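Notes for Session 16: Household chores, where machines stand
Revised April 29, 2024

Instructor: Nantana Tanasarn
Lab contact: Detlef Stüber

Read the Skinner chapter before you come. The second half of it, on home tasks, matters more than the first. The Brusach report is optional and long.

1. What we mean by a chore

A chore in this course is a job with a start state, an end state, and a person who would otherwise do it. "Clear the table" is a chore. "Pick up the cup" is a step inside one. A lot of claims you will read are about steps. When you see a success rate, check first which of the two it belongs to.

Chores also come with a standard that is rarely written down. A dish is put away when it is in the right cupboard, right way up, and still in one piece. If you leave any of that out of your definition, the machine will look better than it is.

2. Shop floor and home

On the shop floor many jobs are already done by machine, and have been for decades. The parts come in the same shape and arrive at the same spot. If they don't, somebody builds a fixture so that they do. The Zata packing line we looked at in session 2 works this way. Its arm has no idea what it is holding and doesn't need one.

Jobs at the same plant that are still done by hand: feeding cable through a housing, sorting mixed returns, cleaning up after a spill. These look a lot more like housework than like packing.

At home there are no fixtures. Things get moved between one meal and the next. Half of them are shiny, clear, soft, or thin.

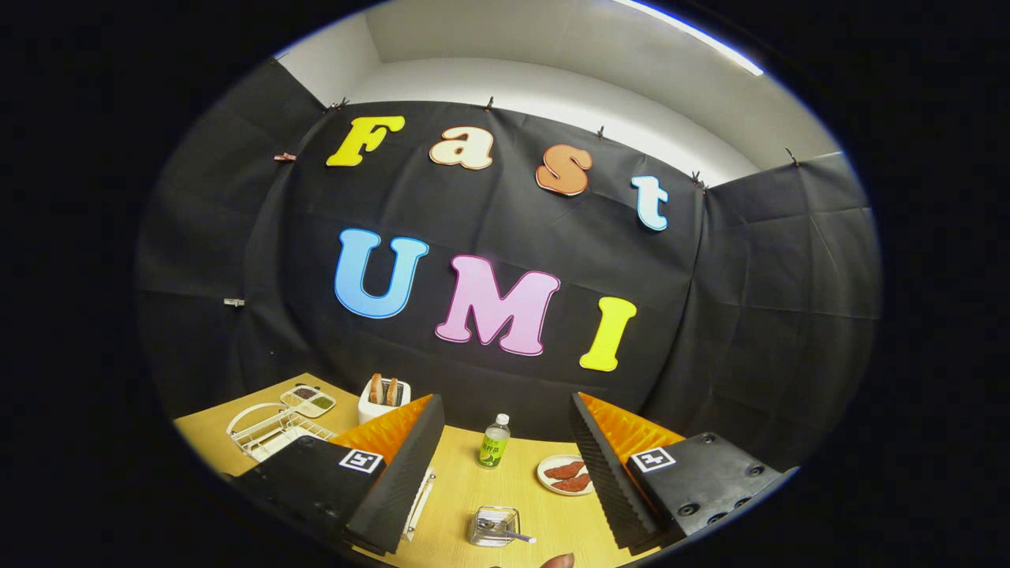
Breakfast is the chore we will use for the rest of the session, setting it out and clearing it away. It mixes easy and hard objects in a small space, and everyone in the room has done it. Go through it one object at a time and ask where the fingers would close. Toast standing up in the slots of a toaster gives you only the top of each slice to hold, and too much squeeze will break it. A clear plastic bottle is an easy shape, though depth sensors often do badly with clear plastic, so the label and cap may be the best things to look for. The glass cup has the same problem with a spoon added, its handle leaning out to one side. You can grip the cup and take the spoon along, or take the spoon first. The two plans fail in different ways. Meat on a plate means the plate has to stay level. The wire dish rack is a goal as well as an obstacle, and its curved rails leave a limited choice of angles for setting anything down. A tray of seasoning powders will spill if it is tipped, and a spill of that kind is a second chore.

3. Two fingers

Most of the systems in the reading have two fingers with soft pads. This covers more of the kitchen than people expect. It does badly with flat things lying on a table, with anything that needs to be turned in the hand, and with jobs where a person would use the second hand to hold something steady. Opening a tight cap is the usual case.

4. Reading a result

The Jirno handout reports 1266 attempts at a table-clearing task, with 400 of them in kitchens the system had not been trained in. Keep those groups apart. The first number tells you how much testing was done. The second tells you what to expect in your own kitchen.

Also look for:
who reset the table between attempts
whether a stop by the operator was counted as a failure
time per attempt, next to the time a person takes

5. Where that leaves us

Single steps with solid, medium-sized objects: often yes. A short chore in a known kitchen: sometimes, slowly, with a person nearby. A whole breakfast in a kitchen it has never seen, start to finish, with nothing broken: I would not plan on it yet. Detlef is more hopeful than I am and will give his side in the lab hour.

Homework

Pick one chore you do every day. Write it out as steps, one line per step. Mark each step that needs two hands, and each one where you feel for something without looking at it. Then write one paragraph on which step you think a machine would fail first. One page is enough. Due the first session in May, on paper.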